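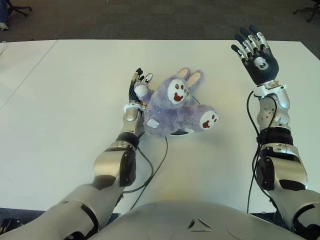

Back bedroom, week two

Got up early and went straight in to look at the wall. The patch by the window has dried the same color all over, so the part I was worried about last night was only slow. I pressed it with my thumb in several places and it was hard. The patch behind the door is still dark in the middle. I left the fan on it and shut the door.

Breakfast, then the hardware store in Brosdale for sandpaper and another roll of tape. They were out of the blue tape and I took the green, which costs more. I also bought a new putty knife. The old one has a nick in it that leaves a line down everything, and I have been sanding that line out for days instead of spending a few dollars.

The quote from Sendeo came in the mail. $4,000 to skim all four walls and the ceiling, prime, and put on two coats of my paint. It is a fair price, I think. The man who came out to look was careful and tapped the walls all the way around, and he told me the ceiling is sound, which I hadn't been sure of. But I have spent $183 on this room so far, and that includes the ladder. The walls don't need to be perfect. They need to be flat enough that I don't see the old wallpaper seams from the bed. I will call tomorrow and tell them no for now.

The wallpaper is all off, finally. There were three layers by the closet and one everywhere else. The bottom one was brown with small cream diamonds and somebody had written measurements on the plaster under it in pencil, a column of them, with one crossed out. I copied them down before I washed the wall. They don't match the window or the closet or anything else I could find to measure. A shelf, maybe.

What worked on the paste: hot water with a little dish soap, left on for as long as I could stand to wait, then the wide scraper held nearly flat. What didn't work: the spray from the store. It smelled strong and ran down behind the baseboard, and the paper came off no easier. I used half the bottle and the rest is in the garage. 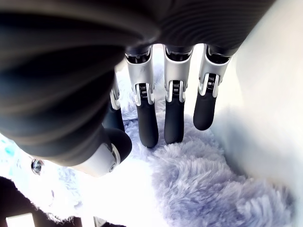 House diary
Oda Kristiansen
2023-03-09

Afternoon was all sanding. I hung a sheet over the doorway and taped it on three sides, and the dust got out anyway. It is on the stair rail and on top of the picture frames in the hall. Next time I will open the window first and put the box fan in it blowing out. I read that somewhere and forgot it until I was done.

I used the 2-inch sanding block in the corners and the pole sander for the rest. The pole sander is better than I expected, once I stopped pushing on it. My shoulders are sore, and my right wrist. I found one place over the closet door where I had put the compound on too thick and it had cracked as it dried, so I scraped that back and filled it again, thin this time. It will need another coat after that one.

With a lamp set on the floor and pointed up along the wall, every bump shows. I went over the long wall that way and circled the bad spots in pencil. Then I moved the lamp to the other side and there were different bad spots. I circled those too and then I made myself stop. In daylight with the overhead light off I could find hardly any of them. I'll fix the ones at eye level and let the rest go.

The outlet by the window is set in crooked. I turned off the breaker and took the cover off, and the box itself is crooked, nailed to the stud that way. It has probably been like that for 20 years or more. The cover hid it because the cover had been put on crooked the other way. I would like to straighten it but it means cutting into the plaster, and I have only just finished filling plaster. I put the cover back.

Primer. I had a can left over from the bathroom and opened it to see if it was still good. It had a skin on top, which I lifted off in one piece, and underneath it stirred up fine. There isn't enough for the whole room. It will do the patches, so I will spot prime those first and then buy a full can for the walls. The pencil marks have to be covered or they'll come up through a light color. Same with the rust spot where a nail head shows near the ceiling.

I called my sister while I ate a late lunch. She thinks I should do the floor before the walls. I said the floor goes last, so the paint doesn't drip on it. She said she has never dripped paint on a floor. I remember her kitchen in July, but I let it go. She is going to lend me her floor sander if the weather is dry enough to haul it over in the open truck. It is a heavy machine and the two of us will need to carry it up the stairs. She asked how wide the landing is and I had to go and measure. It will fit if we stand it on end.

She also asked what I'm doing about the curtain rod. The brackets left big holes on both sides of the window, deep enough to lose a pencil in. I packed them with the stiff filler and I don't trust it to hold a screw. The new brackets can go a little higher and wider, into the wood. I tapped along and found where it starts, and marked it on the tape so I don't lose it under the paint.
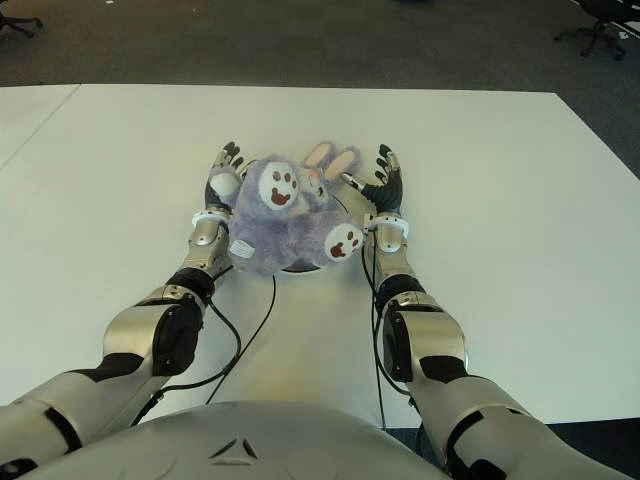
Paint colors took up the evening. I have chips from two brands taped to the wall next to the window, and I've been looking at them at different hours. The Wan samples are nearly all too blue. In the morning they look clean, and by supper they look cold. Nitodero has a purple that is much closer, but on a whole wall I'm afraid it would be a lot. What I want is the color of the plush rabbit, a lavender that goes toward gray, soft enough that you could take it for gray on a dark day. The pale pink inside its ears would do for the inside of the closet, where it would only show with the doors open. I'd keep the trim white like its face. I tried mixing it myself out of the Nitodero purple sample and some of the leftover gray from the hall, one spoon at a time in a yogurt tub. Four spoons of gray was too few and six was mud. I painted five on a piece of cardboard and stood it on the windowsill.

It dried darker than it went on. They always do, and I always forget by how much. I'll look at it again in the morning before I decide. If it's right I will take the cardboard to the store and have them match it, because I could never mix a full can the same way twice.

The finish is the other question. The hall is eggshell and it shows every place I patched. Flat would hide more, but it marks if you brush against it, and the bed will be up against the long wall. I could do flat on three walls and eggshell on that one, but then the corners would catch the light differently. I'm leaning toward flat everywhere and a headboard.

I washed out the brushes and the tray in the laundry sink. The drain is slow. I think some of the compound has gone down it, though I've been wiping the knives on newspaper first. I ran the hot tap for a while and it got better. From now on the bucket gets rinsed outside.

I went in once more before bed to move the fan. The patch behind the door is down to one dark spot now. The room sounds different with the paper off, more of an echo, and I could hear the street from in there with the window closed. I'll check the putty around the glass while I have the ladder up.

To do tomorrow: call Sendeo. Second coat over the closet door. Spot prime the patches and the nail head. Vacuum the stairs. Return the spray if they will take it back half used, which I doubt.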